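Frequently Asked Questions: Fluvura Community Pantry, Zurnia Street

Who may use the pantry?
Any resident of the Afridi district may use the pantry. Proof of income is not required. At the first visit, each household completes a one-page form and receives a household number, to be given at the desk on every later visit.

How often may a household visit?
Each household may visit once per week. A household of six or more may ask for a second weekly visit by speaking with the intake coordinator, Teófilo Flores. The pantry currently serves 695 registered households.

When is the pantry open?
Doors open at 10:00 a.m. and the last household is admitted at 2:30 p.m. Hours are extended to 6:00 p.m. throughout September, when registrations are renewed. A notice is posted at the entrance if the pantry must close early. 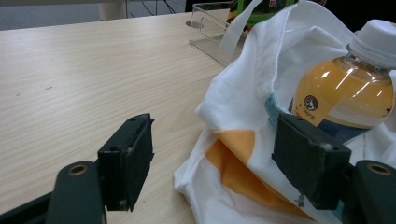 Is an appointment necessary?
No appointment is necessary for a regular visit. Appointments are required for first-time registration and for help with benefit forms. Interpreters can be arranged if the request is made when the appointment is booked.

What should I bring?
Please bring your household number and your own bags. The pantry keeps a small stock of donated bags, but supply varies. Wheeled carts are permitted in the hall and must be left by the door while you select your items.

May I choose my own items?
Yes. The pantry operates on a points system. Each household receives a number of points based on its size, and each shelf is labeled with the points its items require. Fresh produce and bread are free of points. Unused points do not carry over to the following week. 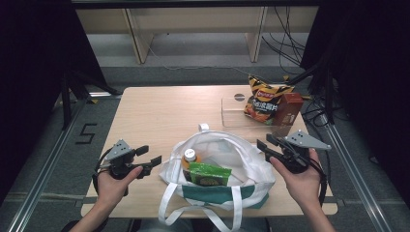
Tote bag with a bottled item and a snack pouch

What may be donated?
The pantry accepts sealed, shelf-stable food that has not passed its printed date. Canned fish, beans, cooking oil, rice, cereal, snacks and bottled drinks are always welcome. Baby formula is accepted only in its original sealed container.

What cannot be accepted?
We are unable to accept home-canned goods, alcohol, opened packages, or items without an ingredient label. Dented cans are accepted unless the dent touches a seam or rim. Frozen food may be given only by prior agreement — please write to Afshin Nouri, who manages donations.

How are donated drinks checked?
Every bottle is inspected before it is shelved. Staff confirm that the cap is closed, that the printed date is legible, and that there is no sign of leakage. Bottles that do not pass are discarded and are not returned to the donor. 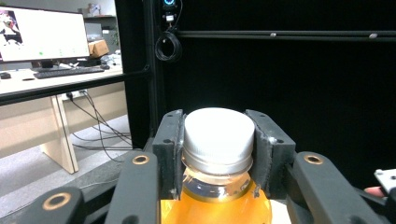

Can the pantry accommodate special diets?
Low-sodium, gluten-free and halal items are kept on separate shelves when available. Please tell the desk about any food allergy. The pantry cannot guarantee that any item is free of traces of nuts, milk or wheat.

May someone else collect food for me?
Yes. A representative may collect on your behalf with a signed note that includes your household number. One person may represent no more than 3 households on the same day.

Is delivery available?
Delivery is offered to residents who are unable to leave home. The Sesatent delivery route has places for 350 households and is nearly full. A waiting list is kept in order of request, and applicants are contacted by telephone when a place opens.

How is my information used?
Registration details are used only to plan supplies and to contact households about changes in service. They are not shared with landlords, employers or other agencies without written consent. You may ask to see or correct your record at any time.

Whom should I contact with a concern?
Concerns may be raised at the desk or sent in writing to Fluvura Community Pantry, P.O. Box 2912. Written concerns receive a reply within ten working days.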